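Sorting and Tidying at the Play Table: Speaker Notes

8 August 2024
By M. Prajapati

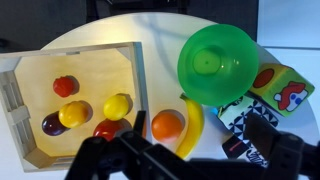
Play table with the fruit crate, the green bowl and the soft toys.

Opening

Good morning. I'm going to talk about the last few minutes of a play session, when the toys have to go back. I've worked with the toddler group at Cornden for three years and most of what I know about putting away comes from that room.

Leave the picture up while people find their seats.

The crate

Start with the crate on the left. It's light wood, open at the top and shallow, with a handle slot cut in the side. Children can see what belongs in it without asking. We used to use a deep bin with a lid. Things went in and didn't come out again until an adult tipped it over.

Most of the toy fruit is in the crate already. The orange and the banana are still out on the table. I like to stop at this point and ask the room what they would say to a child. Take two or three answers.

What we say at Cornden is "Where does the orange live?" Then we wait. The wait is the hard part for new staff. Count to ten in your head if you need to.

Fruit names

Point to the red one near the top of the crate. Some children call it a tomato and some call it an apple. Either is fine at cleanup. Save the correcting for snack time, when you can cut up a real one.

Same with the yellow ones. If a child sorts by color and puts the banana next to the lemon, let that stand. It's still sorting.

The bowl

The green bowl is upside down. Ask who in the audience would turn it over right away. Most hands go up. At our place an upside-down bowl has been a hat, a drum and a turtle, all in the same morning. Ask the child if the game is finished before you turn it over.

After that the bowl can be used for carrying. Put a piece of fruit in it and walk it to the crate. Children who won't pick up toys by hand will often carry them in a bowl.

Soft things

The cube with the red car on it and the black-and-white patterned cloth are for the babies. They don't go in the crate. We keep a separate basket for fabric, and it goes to the wash at the end of the day. Mixing hard and soft toys makes that slower.

Round table

Short note on the table. A round one lets children stand anywhere, and there are no corners to bump. The drawback is that toys roll off. Keep the crate on the table until the round things are in, then move it to the shelf.

If there is time

Durby changed over to open crates last November and found the same problem we did, which was that everything ended up in one crate. Two crates with a picture taped to each fixed it for us.

Questions. Handouts are by the door. Please take one per center.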